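Girason Player - Support - Ticket history
Subject: Subtitles run ahead of the picture after the intermission card
Product: Girason desktop player
Title: Ploradham (restored version)
Status: Waiting for studio
Opened: December 30, 2020

First message

Hello. I rent films from your service since a long time and this is my first ticket, so please excuse me if I put it in the wrong category.

I rented the restored version of Ploradham, the science fiction film, the one with the original ending. The first half plays very well. After the intermission card the English subtitles come 2 seconds before the actors speak. In an action film I could live with it, but in Ploradham almost everything important is said in the trial of the machine, and there you read the verdict while the judge still has his mouth closed. It takes away all the tension.

What I have tried already:

Closed the player and opened it again. Same result.
Deleted the download and downloaded the film once more. Same result.
Changed the language to Portuguese and back to English. The Portuguese subtitles are correct in both halves. Only English is wrong.
Turned off hardware decoding. No change in the subtitles, but the fan of my computer became very loud, so I turned it on again.

I also played part of another film, to see if the player has a problem in general. Its English subtitles appear at the right time. 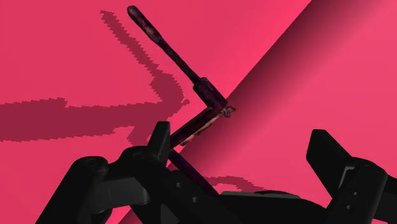

Crank tool over pink surface

Reply from support

Thank you for the clear list, it saves us both some steps. Could you please tell us:

1. Which version of the player you have (menu Help, last line).
2. If the delay stays the same until the end credits, or becomes bigger.
3. If you see the same thing in the browser, without the desktop player.

Please do not delete the download again for now. We may need the log from it.

Second message

The player is version 9. I do not see any smaller number after it.

The delay does not grow. I compared it at the beginning of the trial, in the scene on the ferry and in the last conversation on the roof, and it was always the same 2 seconds. I used the stopwatch on my phone, so it is not a laboratory result, but I repeated each place more than once.

In the browser it is the same. So I believe the fault is in the subtitle file and not in my computer, but you know better.

One more thing which can be useful. My older disc of Ploradham, the Gouveia edition, has an intermission card that stays on the screen for a shorter time. Perhaps the English subtitles were made for that edition and somebody put them on the new one without moving the second part? This is only my guess.

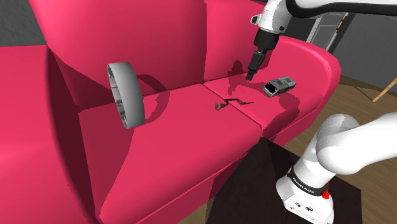 The volume is a separate matter, and I can open another ticket if you prefer. With the player at 80 percent the music in the second half is fine and the dialogue is too low. Before writing I wanted to be sure that my screen and speakers are in order, so I checked both. The colors are strong and clean, the pink sofa is really pink, and even the shadow of the silver ring on the backrest is easy to see. The sound check was good on both sides. Only the film has the weak voices, and only after the intermission.

Reply from support

We could repeat the subtitle problem here, on two different computers. Your guess about the Gouveia edition looks reasonable to us. The English file carries an older date than the Portuguese one, and it contains no pause for the longer card. We have sent this to Trastona, who prepared the restored version, and asked for a corrected file.

Until then you can use this workaround:

Open Settings, then Subtitles, then Timing.
At the intermission card, set Delay to plus 2 seconds.
Set it back to zero before you watch the first half again. The player remembers the value.

For the low dialogue we opened a second ticket in your name, so you do not need to write it again. Your rental period is extended by 21 days at no cost.

Third message

The workaround is good. I watched the whole trial yesterday evening and the words arrived together with the voices. I did forget to set it back to zero, and the next film had late subtitles for a few minutes until I understood why - maybe a small reminder in the player would help.

Thank you for the extension. Please leave this ticket open until Trastona answers, I would like to know if the guess was right.

Note from support

Ticket stays open. Next check with the studio in January.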